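ok so a bunch of you asked what I've been up to since spring, and the answer is teaching a two-armed robot to do calligraphy drills. Badly! But in an interesting way, I think. Thread.

Quick background: I work on imitation learning, meaning a person does the task, the robot gets the recording, and we train a policy to copy it. Everyone in my corner does folding and pouring and stacking. I wanted something where the mistakes stay on the table and you can look at them afterward.

Brushes are great for that. A pen doesn't care much how hard you push. A brush cares a LOT. Press a hair too deep and your nice thin line turns into a slug.

So the question was pretty small: if you only have so many hours of demos, do you spend them on whole characters, or on single strokes plus all the boring stuff in between (taking the brush off its hook, loading it, putting it back)?

My money was on whole characters. I said so in front of people. Ruan Joubert has been kind enough to remind me of this maybe once a day. 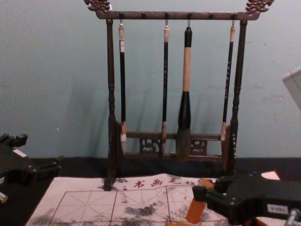

Clonora, June

Love this corner of the table. Four brushes on the dragon-ish rack (I picked it for the scrollwork, zero science involved), and the practice cloth with the red rice grid in front. The grid squares with the dashed diagonals are the same ones kids learn on, and they turn out to be super handy for scoring too, because you can ask where in the square a stroke starts and ends.

Look at how different the brushes are, by the way. Three skinny ones and then the big guy, third from the left, with the wide cream band and the bushy dark head. It hangs lower than the others, too. A policy trained only on the skinny ones reaches for it way too high. Every. Single. Time.

Numbers for the people who like numbers. We ended up with 3,796 stroke clips, and 137 full-character demos on top of that. Same recording hours in each pile, which took some careful bookkeeping and a spreadsheet I never want to open again.

Then 100 test trials for each policy, all on characters it hadn't seen. The stroke one won, and it wasn't close. It placed strokes better inside the squares and it was a lot better at rehanging the brush on the hook, a part I'd honestly been treating as an afterthought.

Where it's still bad: dots. Also anything with a hook at the end. It lifts off too early and you get a sad little stub. Pressure is the whole problem and we're only guessing at it from how the fingers move.

Someone's going to ask about a force sensor. Yes! It's next. I wanted to see how far we'd get without one first.

A couple of people asked if the stroke clips get shared. That's the plan, under the name Gralent, once I've gone through the labels again. I found 8 clips last night where I'd tagged a left-falling stroke as a right-falling one, so give me a bit.

Writeup is half drafted. If you've done brush or paint stuff with two arms, please send me your failures, I'd really like to compare. Back to relabeling.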